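About Murarlow

Murarlow is a small company that writes and tests control software for robot arms. We work mostly in simulation, which means an arm, a table and whatever is on the table are all modelled on a computer before any real machine is asked to move. Our office and workshop are in Davell, on the first floor above the old seed merchant's.

Twice a year we open the doors and show people what we do. The main thing on show at the last open day was picking up household objects.
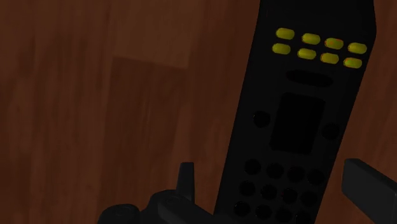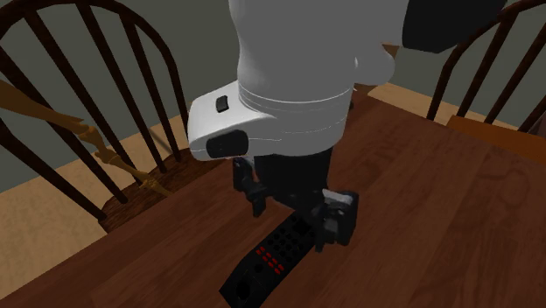
Simulated views from the open day demonstration: the gripper and a handset on the wooden table.

Who we are

The company was started by Jianhua Han and Hongmei Feng, who had worked together on packing machinery and wanted to spend more time on the software side. Jianhua looks after the motion planning and most of the customer work. Hongmei runs the simulation team and wrote the first version of Plotberg, the program we still use to build our test rooms.

There are 27 of us now. Most are programmers, but we also have two mechanical engineers, a technician who keeps the workshop arms running, and a small office team who answer the telephone and book the visits.

What we do

Customers come to us with an object or a group of objects and ask whether an arm can pick them up reliably. We build the objects in Plotberg, place them in a room with furniture, and run the arm through the job again and again with small changes. The object is turned a little, or moved closer to the edge, or the table gets a different finish. When a grasp fails we look at the recording and find out which part of the plan was wrong.

Our library holds 813 household objects at present. Remote controls are a good test because they are long and low, and dark ones can be hard to pick out in a camera view. The fingers have to come down on either side at the correct angle. If the angle is a few degrees out, the object tends to turn in the grip, and that matters if the next step is to hand it to someone.

We use ordinary dining furniture in many of our rooms. Chairs get in the way of an arm in a real home, so they need to be there in the simulated one too. The customer can ask for a particular layout and we will build it from a floor plan and measurements.

We don't make robots, and we don't sell them. The workshop has two arms for checking simulated results, and we use them once a plan has passed its runs on the computer.

The open day

The last open day was held on 14/01/2023. Visitors came up in small groups, and each group had a short talk from Hongmei followed by time at the screens. The table demonstration was run on the large screen in the meeting room, with the close view and the wider view available so that people could compare them. The close view is useful for judging the line of the fingers, and the wider one shows what the arm has near it.

Visitors were able to choose a starting position for the object and see how the plan changed. Several asked why the arm didn't simply take the shortest path down. Jianhua went through the planner's settings with them and showed how it allows for clearance from nearby furniture. There were also questions about lighting, about soft objects such as cushions and socks, and about how long a room takes to build. A simple one takes a day. A full kitchen can take a fortnight, mainly on account of the drawers.

A group from Ye, who make adapted furniture, stayed on in the afternoon to talk about table heights. We have since added three of their tables to our library and will be using them in a project on reaching from a seated position.

We ran 2,000 trials of the table job in the weeks before the open day, and visitors could look through the recordings, including the failures. We keep the failures on show because they are what most of our working day is spent on. A printed sheet explaining the terms we use was left on each desk, and the same sheet can be sent by post or email if you ask the office.

Visiting us

The next open day is planned for December. Places are free but need to be booked, as the meeting room is not large. School and college groups are welcome at other times of the year by arrangement. Please give us a few weeks' notice and tell us the age of the group, so that we can choose a suitable demonstration.

The entrance is at the side of the building, through the blue gate. There is a lift. Parking in the yard is limited to four cars and the public car park behind the library is a short walk away. Anyone under sixteen must be with an adult while in the workshop, and bags should be left in the lockers by the stairs.

Working with us

We advertise jobs on our vacancies page and take on two students each summer, one in simulation and one in the workshop. Applicants don't need experience with robot arms. We do ask to see something you have written or built, and a short note on what went wrong with it and how you dealt with that.

For bookings and general enquiries, please use the contact form or telephone the office between nine and five.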